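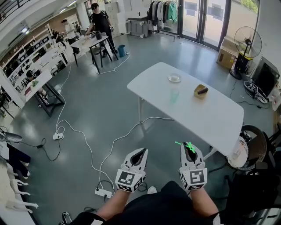

Tables, cables and what ends up on the floor

August 9, 2021

I have been asked twice now how I set out a shared room with several tables and too few wall sockets, so I am writing it down once and will send people the link.

The constraint is simple. The sockets are on the walls and the work is in the middle. At Fesach, where I rented space before this, the landlord had put in floor boxes and the question never came up. At Sellthorpe the floor is smooth and sealed and I am not allowed to drill it, so everything is on extension leads.

Cable length is the first thing to get right. I bought leads that were too long, on the theory that spare length is useful. It is, up to a point. Past that point the spare length lies in loops, and loops are what feet and chair legs find. I would now measure along the route the cable will take, including the corners, and add 30 cm for slack at the strip. If there is still too much, coil it and tie it at the wall end, where people don't walk.

Power strips should go under a table or hard against a leg. I have broken this rule often enough to know what it costs. A strip out in the open gets kicked, a plug works half out, and you spend ten minutes looking for a fault in something that has no power. Pejman Vahidi has a good habit of giving each plug a push before he sits down. I have copied it.

White cable on a grey-green floor is easy to see. Black cable is less so, particularly in the evening when the overhead lights reflect off the gloss. I am replacing the black ones on the walking side as they wear out, and leaving them where they run behind furniture.

On to the tables. I prefer a long top with rounded corners. You will catch it with your hip at some stage and a radius hurts less than a point. White shows every mark, which I count in its favour, as it gets wiped. Legs at the corners leave the most room underneath, although angled ones stick out slightly at floor level and need to be allowed for when running a lead past them.

What is left on top matters less than people think, provided it is little. A cup, a plate and a square container for small things is a reasonable load. Anything that rolls goes inside the container, and fully inside. An object laid across the rim will come off the next time somebody leans on the table. Clear plates I could do without, as they disappear against a white surface and get put down on.

Omid Shirazi wants cable covers, the low rubber ramps. I have priced them from Daneshvar and they come in 2 m lengths. They would do for the main crossing. I have my doubts about the side runs, which move whenever the tables move, and the tables have moved 6 times this year. We will try one length in September and see whether it stays put on the gloss finish without tape.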